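블록 밀기 시연 데이터, 원격조종으로 다시 모으는 중

2019년 9월 4일 · 댓글 5 · 공유 3 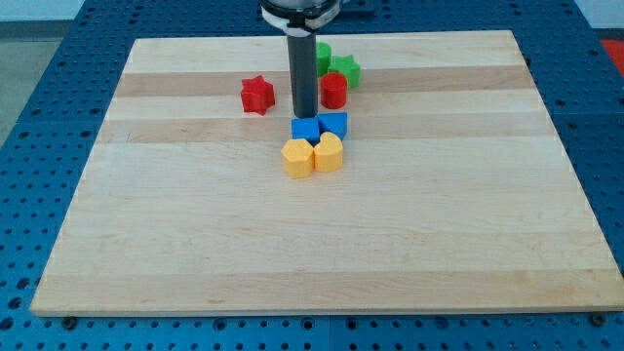

나무판 위의 블록 여덟 개와 암 끝의 봉. 색은 네 가지, 색마다 두 개씩.

7월에 올린 글에서는 암을 손으로 직접 잡고 끌어 시연을 기록했다. 그 데이터로 학습한 정책은 블록 옆까지는 잘 가는데 접촉 직후에 방향이 틀어졌다. 로그를 보면 원인은 어느 정도 짐작이 간다. 손으로 암을 끌면 관절 마찰을 이기려고 힘을 더 주게 되고, 블록에 닿는 순간 그 힘이 그대로 속도로 나온다. 기록된 궤적에는 접촉 지점마다 짧은 튐이 있었다. 필터로 지우면 접촉 시점까지 같이 뭉개진다.

그래서 입력을 원격조종으로 바꿨다. 조종기는 Pondine의 6축 입력 장치인데, 실제로 쓰는 축은 평면 이동 두 개뿐이다. 높이와 자세는 제어기에서 고정한다. 봉 끝은 판에 닿지 않게 띄워 두고, 하강은 에피소드 시작 때 스크립트가 처리한다. 조종자가 높이까지 맡으면 판을 긁거나 블록 위로 올라타는 경우가 생기고, 그런 에피소드는 대부분 버리게 된다.

과제는 단순하다. "빨간 별을 파란 정육면체 쪽으로 밀어라" 같은 문장 하나를 주고 봉으로 밀기만 해서 수행한다. 집는 동작은 없다. 모양별로 느낀 점을 적어 둔다.

원기둥은 옆면이 둥글어서 접점이 중심선에서 조금만 벗어나도 옆으로 흘러나간다. 짧게 밀고, 떼고, 다시 맞추는 편이 결과가 낫다. 정육면체는 면 중앙을 밀면 거의 직선으로 간다. 삼각기둥은 꼭짓점 쪽을 건드리면 회전이 먼저 생긴다. 별은 오목한 부분에 봉을 넣으면 의외로 안정적이다. 하트도 두 볼록한 부분 사이를 쓰면 된다. 육각기둥은 특별히 적을 것이 없다.

더 까다로운 쪽은 블록끼리 붙어 있는 배치다. 노란 육각기둥과 노란 하트처럼 맞닿아 있으면 하나만 밀 방법이 제한된다. 처음에는 초기 배치를 흩어 놓고 시작했는데, 그렇게 모은 데이터로는 뭉친 상태에서 빠져나오는 동작을 배우지 못했다. 지금은 일부러 한쪽에 몰아 둔 배치를 섞는다. 이때는 먼저 틈을 벌리고 목표 블록을 빼내는 순서로 조종한다. 시연이 길어지지만 감수한다.

기록은 Cisov 로거로 한다. 카메라 영상, 봉 끝의 평면 좌표, 조종 명령을 같은 시계로 저장한다. 명령과 실제 위치를 둘 다 남기는 것이 중요하다. 손으로 끌 때는 명령이라는 값이 따로 없어서 다음 위치를 행동으로 간주했는데, 이 방식은 지연을 숨긴다. 기록 주기는 5Hz로 내렸다. 주기를 높여도 미는 동작에서는 거의 같은 프레임만 늘었다.

폐기 기준도 정리했다. 목표 블록이 판 밖으로 나간 경우, 조종자가 봉을 오래 멈춘 경우, 문장과 다른 블록을 끝까지 민 경우는 버린다. 다만 중간에 잘못 밀었다가 되돌린 시연은 남긴다. 7월 데이터에서는 이런 것까지 지웠고, 복구 동작이 없었던 것도 그 탓으로 본다.

남은 문제는 조종 시점이다. 앞쪽에서 비스듬히 보면 봉 뒤의 블록이 가려진다. 초록색 블록이 뒤로 들어가면 접점을 감으로 잡아야 한다. 위에서 보는 화면을 추가하면 조종은 쉬워지는데, 정책 입력에는 그 화면이 없으므로 사람만 아는 정보로 시연하게 된다. 당분간은 정책과 같은 화면만 보고 조종하기로 했다.

학습 코드는 Erraji 저장소의 기존 설정을 그대로 쓴다. 첫 비교는 초기 배치 6종으로 돌릴 예정이고, 7월 정책과 같은 조건에서 접촉 직후의 방향 오차부터 볼 생각이다.

댓글 5 · 공유 3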